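换季整理相册：这一季的蓝色真多！

Silatwood 的衣物和床品，按颜色理了一遍

Uchenna Ajayi｜2020年5月26日｜分类：家里的事 / 布料

每次换季我都特别来劲。厚的要收，薄的要出来，床品要轮一遍，柜子里那些压了半年的东西终于又摊到光底下，颜色一下子全活了！这次我换了个玩法：不按人分，不按季节分，先按颜色分。所有布的东西，衣服也好，床单也好，毛巾也好，统统先看颜色，再看厚薄，最后才看该回谁的柜子。听起来多绕了一圈，可是做起来真的很过瘾，一堆一堆颜色在床上、地上、架子边上长出来，像在家里铺了个色卡。

相册页照旧，文字多，图少，图在后面蓝色那一节。想直接看蓝色的可以往下拉，不过前面几堆我也写得很开心，有空就一起看吧。

关于数字

去年有人留言问我家到底有多少布，我当时答不上来，这回认真数了。上衣、裤子、裙子、外套、毛衣、围巾、床单、被套、枕套、毛巾、桌布，连抹布都算上（抹布我有一抽屉，别笑），总共 457 件。数完以后留下来的是 421 件，其余的送人的送人，剪开做擦布的做擦布。

袜子没有算在里面。袜子是另一个世界，改天再说。

白色和米色

这一堆最先起来，也最占地方，因为床品几乎都在里面。白床单我以为有三条，理出来五条，其中两条大小一模一样，洗标都磨没了，摸手感才分得出：一条滑，一条有点涩，涩的那条夏天睡着舒服得多，我把它放到最上面去了。

米色这边我最喜欢那几层厚的垫被。它们叠起来特别稳，边角圆圆的，往那儿一放就像一大块奶油蛋糕。我试过竖着收、卷着收，今年还是老老实实平着摞，宽的在下，窄的在上，开口一律朝里，露在外面的全是折边。看着整齐，抽的时候也不会一拉带出三层。

枕套我用了一个笨办法：一对里面的一只，装进另一只里。找到一只就等于找到一对！这个办法是我外婆教的，她连换洗的睡衣都这么装，整套睡衣塞进自己的枕套里，拎起来就走。

有一件米色的亚麻衬衫，领子已经毛了，我本来放进了“剪开”那一堆，过了一会儿又偷偷拿了回来。在家穿嘛，毛就毛一点。

灰色和黑色

这堆让我最吃惊。我一直觉得自己穿得挺鲜艳，结果灰色叠出来高高一摞。浅灰、中灰、发蓝的灰、洗旧了变灰的黑，排在一起还挺好看的，像雨天的云。

黑色要趁白天理，这是我的血泪经验。晚上灯一照，深蓝、墨绿、黑咖啡色全是“黑色”，早上再看就傻眼了。这次我把深色的全留到太阳最好的时候，拿到窗边一件一件认，果然认出来四件其实是藏青的，马上搬到蓝色那边去（蓝色就是这样越长越高的）。

黑色的毛料会沾毛，叠好以后我翻成里子朝外。里子沾了就沾了，穿的时候翻过来，面子还是干净的。

红色、粉色、橘色

数量少，存在感却最强。粉色大多是夏天的薄上衣，洗多了会变成很温柔的灰粉，我越来越爱这个阶段的粉色，新买的时候反而觉得有点愣。

红色里有一条围巾是在 Virnidside 的旧货铺子里淘的，织得松松的，一扯就变形，所以不能挂，只能折三折平放。铺子老板当时用旧报纸卷着递给我，我到现在还是卷着放，连报纸都没换过。

橘色只有一件！一件很大的毛巾布罩衫，孩子们游完泳轮流穿的。我给它单独留了一格，颜色太跳，跟谁放在一起都像在吵架。

绿色和黄色

绿色这边主要是桌布和厨房用的布。有两块格子的我特别舍不得，边上都脱线了，这次趁着都摊出来，一口气把边锁了。线用的是深一号的绿，针脚歪歪扭扭，远看倒像故意绣的一圈。

黄色的东西我总共只有几件，全是别人送的。送我黄色的人是不是商量过？不管怎样，夏天穿黄色出门心情真的会好，我把它们从柜子最里面挪到了外面，今年争取都穿到。

几种我一直在用的叠法

留言里问得最多的就是这个，干脆集中写一下。

T恤：正面朝下铺平，两边袖子往里折，宽度跟一张 A4 纸差不多，然后下摆往上折一次，再对折。想立着放就再折一次。领口永远在最外面，找的时候看领口就认得出是哪件。

厚毛衣：不要折太多次，折一次就会多一道鼓包。我是两袖在背后交叉，身子对折，完了。螺纹的袖口和下摆很有弹性，拿的时候托着底下走，别拎着肩膀，拎一会儿肩膀那里就长出两个尖尖。

有帽子的：帽子先往下折平，垫在领口后面，再照T恤的办法来。帽绳塞进帽子里，不然一抽屉的绳子缠在一起，解一下午。

大块的布，床单、毯子、罩布：一个人叠大布其实很好玩。先找到两个相邻的角，一只手撑进一个角里，把另一个角套上去，抖一抖，布自己会垂下来找到中线。这个动作我做多少次都不腻，尤其是布又大又厚的时候，那一下垂落的分量感太舒服了！垂好以后放到平的地方，再慢慢折成想要的宽度。

带松紧的床笠：四个角套成一个角，套完是一个不太规矩的方块，把不规矩的那边折到里面藏起来。藏起来就当它很整齐。

裤子：两条裤腿合拢，裆那里突出来的小三角往里折，后面就都是直线了。牛仔裤我叠到口袋的宽度为止，再小就硬邦邦的立不住。

布堆放在哪里

理衣服最要紧的是有地方摊。我的办法是把能用的平面全占上：垫被上面、架子顶上、椅背、柜子面，只要干净就能放一堆。架子我只放已经叠好的，没叠的一律堆在低处，这样抬头看见的全是成果，越干越有劲。

靠墙放大件，大件有墙托着不会倒。小件往盒子里收，盒子不盖盖子，随时可以扔进去。我买过一套 258 毫米深的抽屉盒，放童装刚好，放我的毛衣就差一点点，硬塞进去中间会拱起来，后来就全给孩子们用了。

光线也值得多说一句！白天窗边理出来的颜色，和灯下理出来的颜色完全是两回事。我现在宁可分两个上午做，也不愿意连夜做完。

蓝色

终于到蓝色了，这一季的主角！从最浅的天蓝到很正的宝蓝，再到几乎发黑的藏青，全家每个人的柜子里都有，堆到一起的时候我真的“哇”了一声。宝蓝最抢眼，布面一大，褶子里的阴影就特别深，同一块布上能看出好几种蓝来。藏青里面我偏爱螺纹针织的，一道一道的竖纹，垂着的时候比铺平了更好看。 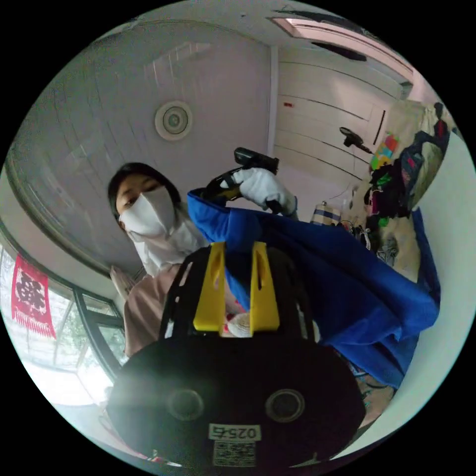

一大块宝蓝色的布，褶子又宽又深，低下头去看它的时候整个人都要被蓝色包住了。后面就是浅色的墙，蓝得更亮！

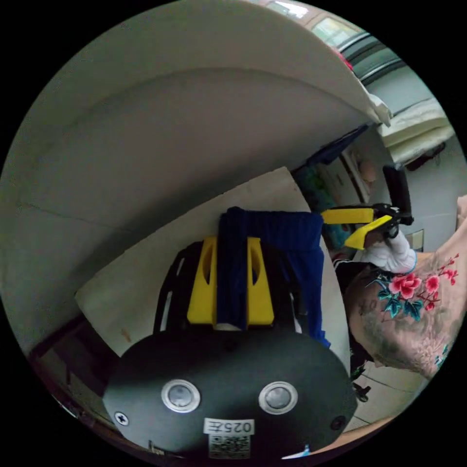 深藏青的螺纹针织垂在中间，旁边还带出一折浅一点的蓝。右边那几层奶油色的厚铺盖也在，再过去是架子，顶上搁着叠好的深蓝色，下面露出一点蓝绿色，窗外光线正好。

蓝色理完以后怎么收

蓝色分成三档收：浅的跟白色做邻居，中间的自己一格，藏青跟黑色隔开，中间一定要夹点别的颜色，不然过两个星期又全混到一起去了。我夹的是那几件黄的，一拉开抽屉，蓝、黄、黑，清清楚楚，还挺像一面旗。

宝蓝的大件要注意掉色。新的、深的、没洗过几次的，先单独洗，洗到水清了再跟别的一起。我有一条浅蓝枕套，它出生的时候是白的……这个故事大家自己想象吧。

藏青的针织品我用 300 克一包的雪松木片，拆成小布袋，一层放一袋。味道淡，喜欢木头味的人会觉得开柜门是件很享受的事。布袋就是用剪开的旧衬衫袖子缝的，袖口那头现成有扣子，装好一扣就行，连绳子都省了！

送出去的那一堆

留不下来的里面，状态好的我洗干净叠好，送去 Clitow 的旧衣角了。那边收得很细，大人小孩分开，外套要检查拉链，毛衣要摸一遍有没有洞。我去之前在家先摸过一遍，摸出两个洞，都补上了才送。补洞的线我用了对比色，蓝毛衣上一个小小的橘点，希望拿到它的人也喜欢。

不能送的就剪。棉的剪成手掌大，擦玻璃；毛巾布剪成长条，缝个边，擦地；化纤的吸水不行，我拿来垫花盆底下的托盘，搬花盆的时候不刮柜面。

纽扣全部拆下来了，按颜色装进小瓶子。蓝纽扣最多，一点都不意外。

八月再来一轮

八月还会有一轮小的，主要是把夏天的床品和泳衣理一遍，顺便看看那几件黄的到底穿了没有。到时候我想试试按手感分：滑的、涩的、毛的、硬的，闭着眼睛分，应该特别好玩。Fashola 那边有朋友说要一起做，各理各的家，理完交换照片，看谁家哪种手感最多。我猜我家是毛的。

留言摘几条

阿桐：枕套装枕套那个我今天就试了，八只变四包，太爽了。床笠那一段我念给我先生听，他说他一直都是“藏起来就当它很整齐”，原来也算一种叠法。

小满妈：请问厚毛衣交叉袖子以后，袖口会不会留折印？我家的毛衣放一个夏天，拿出来袖子上总有一道白线。

Uchenna 回复小满妈：会有一点点，挂在浴室里让热气熏一晚上就差不多没了！如果很在意，可以在袖子中间垫一张薄纸，我的那件浅蓝的就垫了。

远路：藏青和黑色分不清的人路过，刚刚把衣柜搬到窗边认了一遍，认出来七件。原来我也是蓝色人家。

Uchenna 回复远路：七件！欢迎欢迎！

相关相册

换季整理：袜子的世界（还没写完）
桌布锁边，绿色格子的两块
旧衬衫袖子做的木片小布袋，附尺寸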